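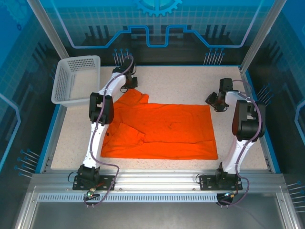 Valentin Arnaud
Equipment Planning, Workneh

Clastholm two-arm bench
For work with garments and other soft goods

Price of the bench with both arms: 2745 euros, without tax and freight
Last price update: 2020-01-05

The Clastholm is a table with a metal frame, walls at the back and at both sides, and two small arms which stand on one rail at the front. We sell it to laboratories, technical schools and small workshops that want to handle cloth with two grippers. It is not a production machine and we do not offer it as one. If you must fold a fixed number of shirts per hour, please write to us before you order, and we will tell you if we know a more suitable supplier.

Most questions we receive are about money and space, so this page is mostly about these two.

What is in the price

Table with frame and walls
Front rail
Two arms with grippers, mounted on the rail
Electronics module and cable set for each arm
Power supply for each arm
One set of hex keys
Printed assembly guide, English or French

What is not in the price

Computer
Cameras and camera holders
Stand or undertable
Baskets, trays and garments
Training at your place
Spare parts, see further down

The computer is the item which customers forget most often. Many have one already that is good enough for the arms alone. When you want to record several cameras at the same time, check the number of free USB ports first and how they are shared inside the machine. We have had two returns where the bench was in perfect order and the only fault was one overloaded hub.

Space

Plan the bench with free floor on the front side. The arms are fixed there, the cables come down there, and a person will stand there each time something has to be changed on a base or a connector. At the back it can stand close to a wall, but leave 10 cm so that the frame does not rub. The left and right sides need enough room for one hand with a tool.

The arms can reach over the side borders of the table. Do not put a shelf or a second bench directly against the side.

For the height we give no rule. Customers who work standing like a kitchen worktop height, and schools usually want it lower. The undertable from Tarnier fits the frame without drilling and we can put it on the same order.

The table and what you put on it

The surface is light beige with a fine speckle. We chose a pale top because most of our customers work with coloured textiles and want the edge of the cloth to be easy to find in the camera picture. If your textiles are mainly white or cream, ask for the dark top. It has the same price, but the delivery is longer.

The walls come with the blue printed panels as standard. Some customers find the print too busy for their vision software. Plain grey panels can be ordered in place of them, at the time of order only, without extra cost. To change the panels later is possible but then you pay for the second set.

A basket in a far corner is a practical arrangement for garments that wait or garments that are finished. Choose a light one with an open top. Please test with your own arm movements if the gripper can come over the rim before you buy ten of the same basket.

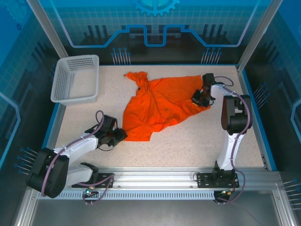
Cloth work on the bench: the right gripper holds the garment, the left one is near its lower left edge.

Do you need two arms?

With one arm you can pick up a shirt, carry it and let it go. To open out a bunched shirt, you will usually want to hold one part and pull another. For this reason we do not recommend the one-arm bench for garment work, even when the budget is small. If the budget is really too small, it is better to buy the table and two arms now, and wait with the cameras until the next period. Adding the second arm later costs more, because the rail must be drilled again and the freight is paid twice.

For rigid objects, such as boxes, bottles or printed parts, one arm can be enough. Look at the Nuson page for this.

Running costs

The arms wear. This is normal, and it should be in your budget from the first year. Cloth is light, but a gripper which presses down on the table many times each day will lose its finger surface, and the wrist joint takes the shock. We suggest that you plan for this:

Gripper fingers: one pair per arm each 7 weeks in daily use
Cable set: one spare set per bench, kept on your own shelf
Joint motor: one spare per bench
Screws and ties: one bag

The cable set deserves a special word. The cable follows the arm outside of the links, over the elbow and down to the module. When it is tied too short, the connector will carry the load at full reach. When it is too long, it can catch on the cloth or on the other arm. Leave a free loop at the gripper and also at the base, then move the arm slowly by hand to all its end positions before you close the last tie. We check this before dispatch, but after each change of a motor you have to do it again yourself.

Garments are also a cost, a small one. Buy several of the same kind and keep some of them unused. A shirt that was handled many times becomes softer and hangs in another way from the gripper, and your results from February can be difficult to compare with your results from the first day.

Staff time

In the offers we see, the time of people is nearly always missing. One person should be named as responsible for the bench. In the first two weeks this person will not do much else. After that, half a day each week is realistic for checking screws, ties, finger surfaces and calibration.

Our colleague Ottar Strömberg does the remote start-up with you by video call. One call is included in the price. Have the bench assembled and both modules connected before the call, otherwise the hour goes to looking for hex keys.

Delivery

The bench comes in three cartons. The largest is the frame and two persons should carry it. Delivery time is five weeks for the standard top and panels, and seven weeks for the dark top. Please keep the arm carton for at least as long as the warranty, we cannot accept arms that are sent back in other packing.

Payment

Schools and public bodies: invoice after delivery.
Companies: half with the order and half before dispatch.
To reserve a place in the production list you can pay a deposit of 100 euros. It is taken off the final invoice, and you get it back if you cancel before we start to build.

Warranty

One year on frame, rail and modules. Six months on motors. Gripper fingers and cables are wear parts and have no warranty, except if they are faulty when you open the carton.

Asking for an offer

Write to the Workneh sales desk and tell us what textiles you will use, which colour they have, if you need an undertable, and to which country we deliver. A photograph of the room with the free place marked on it is a great help.

Related pages
Nuson one-arm bench
Tarnier undertable
Spare parts and wear parts
Assembly guide, download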